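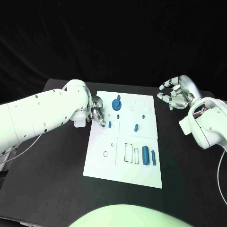

Figure 4. Placement sheet with printed black outlines and blue objects on a black tabletop.

4.2 Battery life with the cellular radio on

We were delighted by how well the Ronari wristband held up once its radio stopped searching for a signal all the time. Biwott and Nordin rewrote the Wultusix scheduler so that the band checks for a tower only when the wearer has moved at least 50 meters, and the gain was larger than any of us had hoped for! Over 765 hours of wear in June, the new version kept its link to the phone network through whole working days and still had charge left at bedtime. Message delays stayed short too, even on the long bus route through Clonwood, where coverage comes and goes. Keskinen's log of 4,000 test messages shows only four that had to be sent again, all of them from the same underpass. We look at those four in Section 4.3.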